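Proltcombe Spare Parts Names

A word list and matching tables for plastic and rubber parts, as they are named by the people who sell them, store them and fit them.

Last updated Feb 21, 2018

What this is

People who work with parts rarely agree on what a part is called. One shop lists a "bellows," the next one a "concertina hose," and a third just says "flex pipe, ribbed." This data set collects those names and ties the ones that mean the same thing to a single entry. It was put together to help with searching old stock lists, where the part number is often missing or was typed wrong.

There are 137 entries in the main table. Each has one preferred name, any number of other names, a short definition and a note on where the names were found.

The data set contains text only. There are no part numbers, prices, stock levels or drawings in it.

Files

entries.csv is the main table, one row per entry.
names.csv has one row per name, with the entry it belongs to.
sources.csv lists the stock lists and counter notes we read.
rejected.csv holds names we looked at and left out, with the reason.
notes.txt is a running log of decisions, newest at the top.

All files are UTF-8 with commas between fields and double quotes around any field that contains a comma. Line endings are Unix style. If you open names.csv in a spreadsheet, set the name column to text first. A few names start with a hyphen or a plus sign, and some programs read those as formulas.

Columns in entries.csv

entry_id: a short code, such as duct-04. The code does not change once an entry is published, even if the preferred name does.
preferred: the name we suggest using.
definition: one or two sentences in plain words.
group: one of hose, duct, panel, seal, fastener, housing or other.
status: open, settled or split.

Columns in names.csv

name: the name as it was written, with the original spelling kept.
name_clean: the same name in lower case, with extra spaces removed.
entry_id: the entry it points to.
source_id: where it was found.
sure: yes or no. See the section on doubtful matches.

How the names were collected

Most of the names come from two sets of paper lists. The Lemano lists are typed and fairly consistent. The Sarmiento lists are handwritten, cover a longer period and were kept by several people, each with their own habits. Shamim Niazi typed up both sets. Hertta Väisänen then grouped the names and wrote the first round of definitions.

After that, we went over the groups together. A name was tied to an entry only if both of us agreed. Where we did not agree, the name was either marked as doubtful or moved to rejected.csv.

Spelling mistakes were kept in the name column. They are useful for search, and some of them come up so often that they work as names in their own right. "Bellow hose" is one of these, and "gromit" is another.

Names for hoses, ducts and panels

These three groups caused most of the trouble. A hose with deep folds may be listed under the hose, under the duct it leads into, or under the whole assembly. Molded panels have a similar problem, where "rib," "web," "fin" and "wall" are used for much the same thing on different pages of the same list.
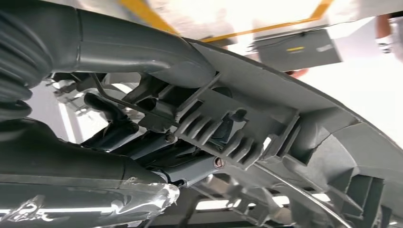 Bellows hose, duct and ribbed panel in gray. Preferred names: bellows, duct, panel, rib, fin.

Our rule is to name the smallest piece that can be ordered by itself. If a list says "duct with bellows," it gets its own entry in the duct group and does not count as another name for either one. "Rib" is used for walls that make a part stiffer. "Fin" is used for thin parallel walls set close together, whatever their purpose. "Web" was dropped as a preferred name and is kept only in names.csv.

An early version had a separate entry for "accordion." It was merged into bellows, and the old code, hose-11, now redirects. The redirects are at the bottom of notes.txt.

Doubtful matches

Rows with sure set to no are matches we think are right but could not confirm. Leave them in if you are building a search tool, where an extra result does little harm. Take them out if you are cleaning a stock list automatically.

Entries marked split are ones where the same name was clearly used for two different parts. "Boot" is the worst case. It points to 4 entries, and only the source tells you which one was meant. Do not match on "boot" by name alone.

Known problems

The fastener group is thin. Both sets of lists send the reader to a separate book for clips and screws, and we have not found that book.

Color words were treated in two ways. In the Lemano lists they are part of the name, so "gray elbow" and "black elbow" are separate names for one entry. In the Sarmiento lists they sit in a margin and were not typed up.

Some definitions are circular. The entry for "shroud" says it is a kind of cover, and the entry for "cover" mentions shrouds. Suggestions are welcome.

American spelling is used in preferred names and definitions. British spellings appear in names.csv where the source had them, so search for both "mold" and "mould."

Two sources in sources.csv have no names attached. They were read and gave nothing new.

Using it with Rendirura

The tables load into Rendirura without changes. Import entries.csv first, then names.csv, or the second import will fail with missing keys. The default limit is 200 rows per batch. With names.csv you will need to raise the limit or split the file. If accents come out wrong, check that the import is set to UTF-8 and not left on automatic.

Changes

Version 5: merged "accordion" into bellows, added the sure column, fixed double spaces in name_clean.
Version 4: added rejected.csv, renamed the group "pipe" to "hose."

Earlier versions were not published.

Sending corrections

Open an issue with the entry code in the title. Please quote the name exactly as you found it and say what kind of list it came from. For a new name, tell us which entry you think it belongs to. If you think an entry should be split, we need at least one source for each meaning.

License

You may copy, change and share the tables for any purpose, provided you keep sources.csv with them.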